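**Ticket 264: Pallow scheduling calendar shows appointments an hour early for some people**

Opened by Viola Fiore, front desk, Srithong clinic. I'm keeping my notes in here as I go so Getachew can pick it up if I'm out.
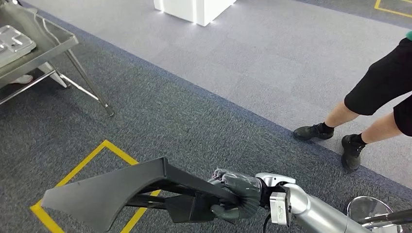
## What's going wrong

So we moved everybody over to Pallow for booking, and mostly I love it (the color coding alone!). But four of our regular patients have now shown up an hour before their slot, and they all had the text reminder to prove it. Our screen at the desk says 11:00, their phone says 10:00. Poor Mr. Skyrme sat there with the crossword and was very nice about it, but still.

I first figured I'd typed something in wrong. I went back and checked every booking I made that week and they're all fine on our side. The reminder is the only place the wrong time shows up.

## Things I tried first

- Logged out and back in. Same.
- Cleared the browser cache, which also logged me out of the payroll page, so that was a fun ten minutes.
- Sent a test reminder to my own phone. It came through with the right time, which made me feel a little crazy.
- Sent one to Getachew's phone. Also right.
- Deleted one of the bad bookings and made it again from scratch. The new reminder was right!

That last one got me thinking. Usa Wattanapong pointed out that all the wrong ones were repeat appointments, the kind that got carried over from Gutano, our old system. Anything made fresh in Pallow has been okay so far.

## Reply from Pallow support

Chanida Wiriya got back to me Jan 7, 2024 and was super helpful. I'm pasting the useful part:

> The import file was created in August, while daylight saving time was on. Your repeat bookings kept that offset, and the reminder service reads the stored offset instead of the clinic's time zone. Your desk calendar uses the clinic's time zone, so it looks correct.

Okay, so it's a daylight saving thing. I should have guessed, those always get me!

She gave me two choices. They can run a fix on their end for the whole account, or I can open each series and save it again. I asked for the fix, but they need an admin to approve it and that's Getachew, so I did the urgent ones by hand in the meantime.

## Fixing one by hand

1. Open the patient and go to Repeats.
2. Click Edit Series. Don't click Edit This Visit, it only changes the one (I did this twice).
3. Set Time Zone to Clinic Default, even if it already says that.
4. Save, and pick All Future Visits when it asks.
5. Hit Preview Reminder and check the time before you close it.

The preview in step 5 can be slow. If it just spins, close the patient, open them again and it loads right up.

## Where it stands

I ran the export and there are 31 repeat series from the old system. I've re-saved 11 of them, starting with whoever is coming in soonest, and all the previews look right. I'm calling those patients too, in case they already have the wrong text sitting on their phone.

Still to do:

- [ ] Getachew to approve the account fix (the email is in your inbox, subject line says "Time offset repair")
- [ ] Ask Chanida if the fix resends reminders or only changes future ones
- [ ] Spot check a few series after it runs
- [ ] Call back Mr. Skyrme, first name Tomos, about moving his next visit to the afternoon

Leaving this open until the fix has run.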